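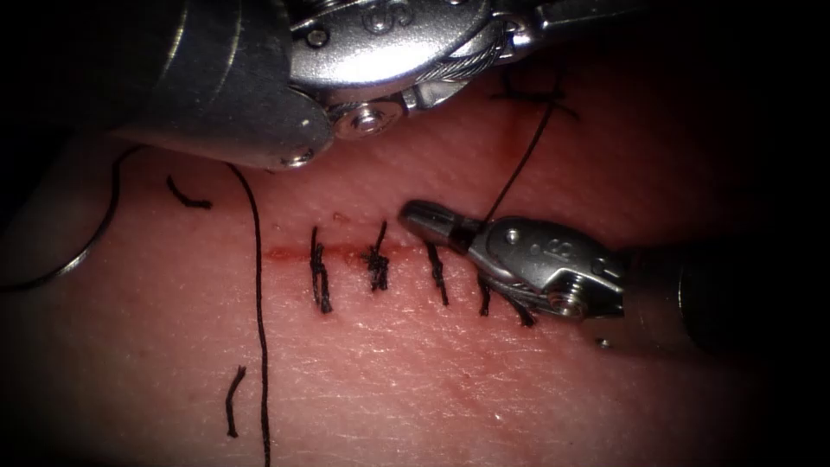
Suture night is back at the Hollis Skills Center in Flinberg

22/01/2022

Quick one before we close up. The practice suturing sessions are on again, Sheila Greenwood running them, same room upstairs. Interrupted stitches first, black thread on pink pads. Knots, tails, spacing. Then do it over.

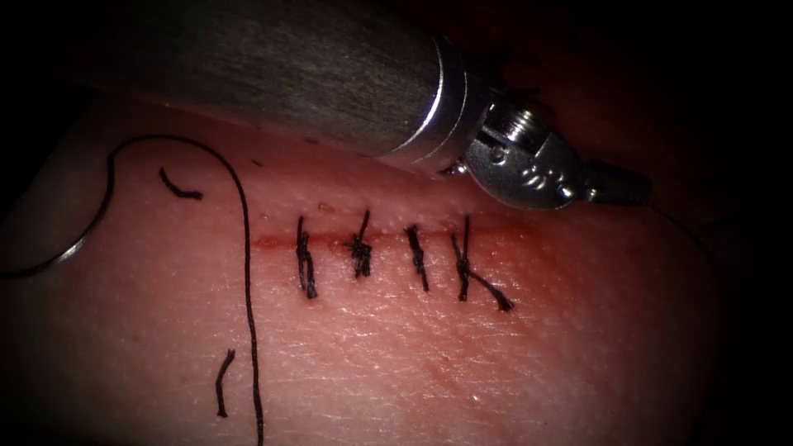 Places are limited to 60 this round and 277 people asked, so get your form in early. Pads and thread included, bring your own reading glasses if you need them. The Onmont fund put in $3000, wich covers pads through July.

"Everybody pulls too tight at first," said Bradley Holroyd, who teaches the second hour. "The edges should meet and thats it. If the skin puckers, ease off."
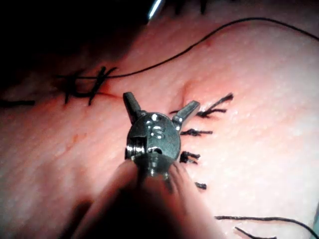 He wants short tails too, and no rushing the last knot. Beginners fine. Parking behind the Prilla building, not out front please, they do ticket.

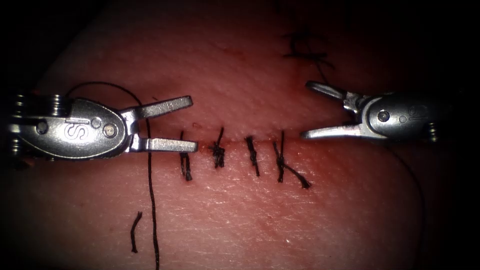
Stitching practice, with a cut end of thread left on the surface.

Forms at the front desk. Waitlist opens once the first 60 are confirmed.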